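版块：居家修补 > 家具与小件
主题：塑料凳子裂了，到底值不值得修？（家里已经为此开过会）

楼主 半截螺丝
一月搬家，从旧屋带过来一张白塑料凳，原本是阳台上垫脚晾衣服用的。昨天我爸站上去换灯泡，咔一声，人没事，凳面从边上裂进去一掌长。我妈的意见是扔，我爸的意见是“还能坐，只是不能站”，我的意见是修。
材料是PP，背面三角标里写着5，这个我查过了。手头有502、热熔胶枪一把、环氧AB胶半套（A管还剩很多，B管不知去向）。请问各位走哪条路？
不要回复“买新的”，新的多少钱我知道。

2楼 老抽当生抽
买新的。

3楼 楼下阿琛
PP粘不住，别浪费胶。502在PP上面干得漂漂亮亮，一掰就整片下来，像撕手机膜。表面能太低，不是胶的问题，是人家材料天生不爱理人。
要么上专用底涂再上胶，要么焊。

4楼 半截螺丝（楼主）
回复3楼：晚了，502已经上了。确实干得漂漂亮亮。

5楼 铁皮柜子
焊。烙铁换个扁头，裂缝两头先各钻一个小孔止裂，然后把裂缝刮成V形槽，用同材质的塑料条往里填。塑料条不用买，找个同是5号的废盒盖剪成条就行。我家洗衣盆就是这么救回来的，丑是丑，盛水不漏。
注意开窗，注意别用你焊电路板那个头，焊完以后那个头这辈子只能焊凳子了。

6楼 Noémie Chauvin
我中文不太好，请原谅。我在上海住了几年，专门修旧塑料家具，自己玩的，不收钱。
我同意5楼的方法，但是温度很重要。太热的话塑料会变黄、冒烟，旁边的地方变脆，下次就从旁边裂开。我用280度，慢慢走。还有，先在废料上练习，不要直接在凳子上练习。
还有一个问题：这张凳子晒了几年太阳？

7楼 半截螺丝（楼主）
回复6楼：您的中文比我们楼里一半的人好。
凳子在南阳台，从我上初中算起。用指甲刮凳面会掉白粉，这个算严重吗？

8楼 楼下阿琛
掉粉还算不严重。那就是老化了，焊上去的新料是好的，旧料是饼干。你把两块饼干用钢筋连起来，断的是饼干。

9楼 铁皮柜子
回复8楼：你这话说得好像全天下的旧塑料都该进炉子。粉化是表面一层，刮掉下面照样是好料。我那个洗衣盆也掉粉，照用。

10楼 楼下阿琛
回复9楼：洗衣盆上面不站人。

11楼 铁皮柜子
回复10楼：楼主的爸也不该站。

12楼 老抽当生抽
所以买新的。

13楼 半截螺丝（楼主）
我爸看了这个帖子，对11楼有意见。他说凳子不给站，难道叫他飘上去换灯泡。

14楼 阿麦麦麦
歪个楼。以前的塑料凳是不是真的比现在厚？我外婆家有一对红的，坐了两代人，拿起来沉甸甸的，倒扣过来能当砧板用（别问）。去年我在Hamel买了张白的，坐下去四条腿往外撇，跟刚学走路的小鹿一样。

15楼 楼下阿琛
厚是一方面，更要紧的是筋。看凳子不要看正面，正面谁都长一张脸，翻过来看背面。加强筋密不密，筋跟腿接的那个角有没有做圆，注塑口在不在受力的地方。很多便宜凳子就裂在注塑口，正中间那个小疙瘩，坐久了从那里开花。

16楼 半截螺丝（楼主）
回复15楼：我的是从边上裂的，疙瘩好好的。

17楼 楼下阿琛
那是脚踩偏了。重心在边上，边上又没有筋。请转告令尊站中间。

18楼 旧货摊常客
Adau那个牌子的老款可以，背面的筋是十字加斜撑，像模像样。后来换了模具，斜撑没了，价钱没变。我在摊子上专挑老款，摊主以为我是收藏家，给我涨了价。

19楼 阿麦麦麦
回复18楼：塑料凳收藏家，名片上印出来应该挺好看。

20楼 Noémie Chauvin
我家有四张Adau的老款，两张修过。我也看背面。很多人觉得背面不重要，设计的人花时间最多的地方就是背面。
关于胶，我补充：有一种专门粘PP的双组分丙烯酸胶，Clendano有卖小支的，不便宜，一支的钱可以买两张新凳子。我买过，因为那时候我在生一个凳子的气。

21楼 老抽当生抽
一支胶两张新凳子。各位，我在2楼就说完了。

22楼 铁皮柜子
回复21楼：你什么都买新的，你上这个版块来干什么？

23楼 老抽当生抽
看你们修。比电视好看。

24楼 旧货摊常客
给楼主一个不粘不焊的办法：打铆钉。裁一块铝片垫在凳面下头，跨过裂缝，两边各打一排，上面再加垫片。受力的是铝片，塑料饼干不饼干无所谓。缺点是坐上去硌，夏天穿短裤的人会记住你。

25楼 楼下阿琛
铆钉孔本身又是新的裂纹源。

26楼 旧货摊常客
回复25楼：照你这么说，世上只有没出厂的凳子是安全的。

27楼 楼下阿琛
没出厂的也有内应力。

28楼 半截螺丝（楼主）
汇报一下进度。502刮干净了，刮了一晚上，比粘的时间长得多。裂缝两头的孔也钻了，第一个钻歪，于是现在有三个孔。盒盖剪了条，是装腊味的那种盒子，烙铁一上去满屋子腊肠味，我妈进来问几点开饭。

29楼 铁皮柜子
盒盖没洗干净，油会影响熔接。用洗洁精洗两遍，再拿酒精擦。
另外你正面焊完，背面一定要再走一道，光焊正面等于贴创可贴。背面下手的时候注意避开筋，烙铁头碰到筋会烫出一个坑，以后就从那个坑裂。实在够不着的角落宁可不焊。

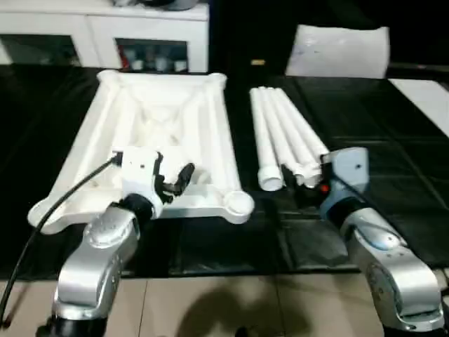

我自己的习惯是把凳子倒扣在桌上，底下垫条旧毛巾，从裂缝的尖端往外走，每走一小段停下来让它凉，别用嘴吹。凉透以前不要翻，也不要忍不住去按。我按过，洗衣盆上现在还有我的拇指印，清清楚楚，够派出所用的。

30楼 阿麦麦麦
回复29楼：所以洗衣盆又出场了。

31楼 铁皮柜子
它配。

32楼 Noémie Chauvin
29楼说得对，特别是凉的时候。我还会在背面压一小块不锈钢网，烫进塑料里面，再盖一层料，像水泥里面的钢筋。网可以从旧的厨房滤网剪。剪之前请问一下家里做饭的人。我没有问过，后来我们讨论了很久。

33楼 半截螺丝（楼主）
回复32楼：家里的滤网刚换的，我不敢。纱窗行不行？

34楼 楼下阿琛
先拿磁铁和打火机分别试试你家纱窗是什么做的。很多是玻璃纤维的，烫进去也能起点作用，就是剪的时候扎手，戴手套。打火机请剪一小角下来到厨房水槽里试，不要直接对着窗户。

35楼 老抽当生抽
为了一张凳子，先牺牲腊味盒，再牺牲纱窗。下一步是不是拆门？

36楼 旧货摊常客
回复35楼：门是木头的，跟PP不相容。

37楼 半截螺丝（楼主）
焊完了，正反各一道，纱窗没动（我妈在场）。外观的话，像一条蜈蚣趴在凳面上，腊味盒是透明的，颜色也对不上。我体重78公斤，坐了一顿饭的工夫，没响。没敢站。
我爸敲了敲，说“早就讲还能坐”，然后端走去阳台择菜了。会议结论等于他的原提案。

38楼 楼下阿琛
坐可以，别放回南阳台。要放就套个布套，紫外线不看你焊得好不好。

39楼 铁皮柜子
恭喜。蜈蚣可以用壁纸刀斜着削平，再过一遍细砂纸。不削也行，留着防滑。

40楼 Noémie Chauvin
很好！第一次焊都是蜈蚣。如果以后再裂，请不要在同一个地方焊第三次，可以把腿锯下来留着，腿是很好的材料，做焊条比盒盖好。

41楼 半截螺丝（楼主）
谢谢各位，也谢谢2楼的精神陪伴。
换灯泡的问题另行解决，我在Fludurwood看中一个两级的木踏凳，我爸嫌重，说没有塑料的轻便。

42楼 老抽当生抽
木踏凳是新的吗？

43楼 半截螺丝（楼主）
……是新的。

44楼 老抽当生抽
好。

45楼 阿麦麦麦
顺便问一句，外婆那对红凳子有一只腿短了一点，是锯另外三条还是垫那一条？

46楼 旧货摊常客
垫。我见过有人锯，锯到最后变成蒲团。

47楼 楼下阿琛
先确认是凳子的问题还是地的问题，转个方向再放一次看看。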